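Jedcombe Allotment and Garden Association
Minutes of the March members' meeting, held in the back room at Zerouali's, 7:00 p.m.

**In the chair:** Salma Salem
**Minutes:** Ashraf Erraji
**Apologies:** received from the holders of plots 9, 22 and 31.

## 1. Minutes of the last meeting

Agreed with one correction. Under item 4, "north gate" should read "east gate." The north gate does not need a new hinge.

## 2. Matters arising

The east gate hinge has been replaced. The gate still drags when the ground is soft, and members are asked to lift it as they close it.

The letter to the owner of the field behind plots 14 to 18 about the brambles was sent. No reply yet. Salma will call in person before the next meeting.

The lost wheelbarrow was found behind the compost bays. It has a flat tire. Plot 6 offered to patch it.

## 3. Money

The balance stands at $3,128. Rents are in for all plots except two, and reminders have gone out. The water bill was higher than last year's, and there was discussion of whether this was the leak by plot 11 or the dry spell in late summer. Plot 11 said the leak was a drip and had been a drip for years. It was agreed to read the meter at the end of each month from now on and write the figure on the sheet inside the shed door.

The insurance renewal is due before the next meeting. Ashraf has one quote and will get another.
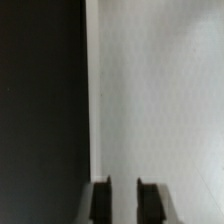 A member asked whether rents would go up. The chair said there was no plan to raise them this year, but that the cost of the water line under item 4 might change that for next year. The member asked for this to be recorded.

## 4. Water line

The old line from the street to the first tap is iron and is in poor shape. Two ways forward were put to the meeting:

- Replace only the stretch from the street to the first tap.
- Replace the whole run as far as the last tap, with new taps on posts.

Dronum has looked at the ground and can do either job. Their price for the short stretch is within what the association can pay now. The full run is not, unless it is split over two years.

Plot 27 said the lower plots have had weak pressure for as long as she has been a member and that the short stretch would do nothing for them. Plot 3 did not agree and thought most of the loss was in the old iron. Salma asked Dronum this question and was told they could not say for certain until the first part was dug up.

It was proposed and seconded that the short stretch be done first, with the pressure at the last tap tested before and after. Carried, with 5 against.

The trench will cross the main path. Members with plots on the street side should bring in anything heavy, such as manure or lumber, before the work starts. A notice with the dates will go on the gate.

## 5. Seed and potato order

The joint order goes to Prekuvine again. Forms are in the box in the shed and must be back by the end of the month. Late forms can't be added, as happened last year with the onion sets.

Seed potatoes will be ordered in full sacks only and shared out on site. So far there is enough interest for one sack of earlies and one of main crop. Plot 19 asked about sweet potato slips. Prekuvine lists them but ships them later, so they would be a separate order with separate postage. Anyone who wants slips should talk to plot 19 directly.

Some 60 feet of row cover is left from last year. It is free to anyone who wants it and is on the top shelf in the shed. Please cut it straight.

## 6. Compost bays

The middle bay is full and should be left alone until fall. The left bay is open. The right bay is for leaves only, and kitchen scraps have been turning up in it again. After some discussion it was agreed to paint signs on the boards instead of using paper ones, which come off in the rain.

Plot 8 asked if cardboard could go in. Yes, if it is torn up and the tape is taken off.
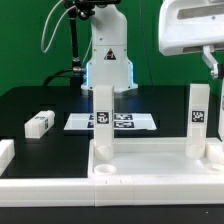 *White robotic arm with a green backdrop behind it.*

## 7. Open day

The open day will be in early summer as usual. Salma has asked the school whether the children's group would like the raised bed by the gate again and is waiting to hear.

It was agreed to keep the plant sale but start it later in the morning. Last year the best tomatoes had gone before most visitors came in. Prices stay the same. Members who are raising extra plants for the sale should label them with the variety. "Red" and "big" are not varieties.

There was a long talk about parking. The verge is too soft to use if it has rained that week. Zerouali's has said we can use their lot until noon, provided the two spaces by the kitchen door are kept clear.

## 8. Any other business

- Plot 12 reported rabbits. The fence behind the water tank has a gap at the bottom. Ashraf will look at it and bring wire.
- The padlock code changes at the end of the month. The new code will be given out by phone and not written on the board.
- Bonfires are still not allowed before 6:00 p.m.
- Plot 24 has spare rhubarb crowns. They are in a bucket by the shed and need to be planted soon.
- The waiting list was read out. The half plot next to 16 will be offered to the first name on it.

The meeting closed at 8:40 p.m. The next one will be in the same room, at the same time.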